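Noviembre, cuaderno del taller, tarde

Segunda tanda de engrudo para las guardas de los libros de Gallardo. La de ayer me quedó demasiado fluida y al secar arrugó el papel por la esquina del lomo, así que hoy he vuelto a la receta vieja, la del almidón de trigo remojado desde la noche anterior. Le he puesto 20 gramos menos de agua – poca cosa, pero se nota en la brocha – y lo he pasado dos veces por el tamiz de crin, que hay que lavar enseguida, por favor, que la última vez lo encontré hecho una piedra.

He probado con tres papeles: el verjurado de Bresetano, el japonés fino y un resto de Cluten que andaba por el cajón. El verjurado es una delicia, se estira lo justo y vuelve a su sitio con toda la calma del mundo.

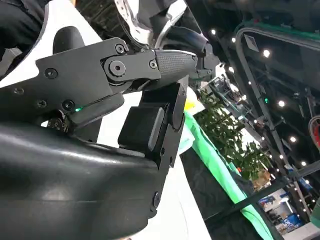
Selma Janevski opina que el problema de las arrugas no viene del engrudo, que pegamos a contrafibra y que con el grano paralelo al lomo hasta una cola mala se porta bien. Puede que tenga razón, porque el pliego de ayer lo corté con prisas y no miré la fibra. Mañana repito con dos tiras, una en cada sentido, y las dejo bajo peso hasta la noche.

Queda medio bote en la nevera, tapado. Falta pedir secantes a Stokico.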